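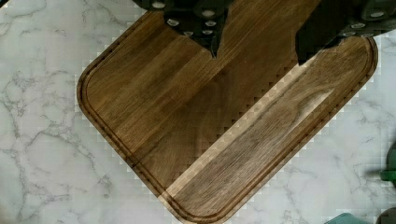

Plidetti teaches robots kitchen work by having people do it first, through the robot. An operator sits a few feet from the counter, moves a pair of hand controls, and the arm follows. Every session is recorded and used later for training. The company's lead operator has been doing this for two years and agreed to talk during a break between sessions. The task in June was the cutting board, a dark walnut one with rounded corners and a juice groove near the edge, set at an angle on a marble counter. "It's a flat, heavy thing lying on a flat surface," the operator said. "You have to get one finger of the gripper under it, and there is very little room to do that."

The operator came to the work from a bakery. There was no robotics training beforehand. The first week was spent picking up sponges.

"Sponges forgive you. You can squeeze too hard and nothing happens. With a board, if you come down too low you push on the stone, and the arm stops itself. Then you have to reset and the recording gets thrown out."

A full set for one task at Plidetti is 2,000 usable recordings, shared among the operators on a shift. On a good day the lead operator gets through 59. On the worst day of the board task it was 30, mostly because of a loose cable in the left hand control.

Asked how a person learns to work without feeling anything, the operator said that most of it is watching the picture from the wrist camera. "You don't get any push back in your hands with our setup. I look at the fingertips and at the edge of whatever I'm going for. On this board I used the groove. When the fingertip lined up with the groove I knew where I was, and I backed off from there to the rim."

The company has also tried teaching by hand, where a person takes hold of the arm itself and moves it through the task. The operator prefers that for wiping and for drawers. "You feel the weight of the thing. But your own arms get in front of the cameras, and you get tired. I did 46 in one shift that way and my shoulders hurt the next day."

The controls were made by Lonia, a small shop that builds them to order. The software that plays the recordings back is called Chuang, and operators are expected to watch some of their own work in it each week. The operator did not enjoy this at first. "I had a habit of stopping just before I closed the gripper. I was checking myself. The robot learned to stop there too. It would go down to the board and wait."

The pause was trained out by recording the task again without it, which took about a week.

New operators are now told to decide on the grip before they start moving, and to keep going if it goes a little wrong. Recordings where the board slips and is picked up again are kept. "We used to delete those. Now they want them. If it only ever sees clean ones, it doesn't know what to do after a slip."

The next task is lifting the board and standing it on its edge in a rack. The operator had tried it a few times and said the turn of the wrist was the hard part.

2025-06-21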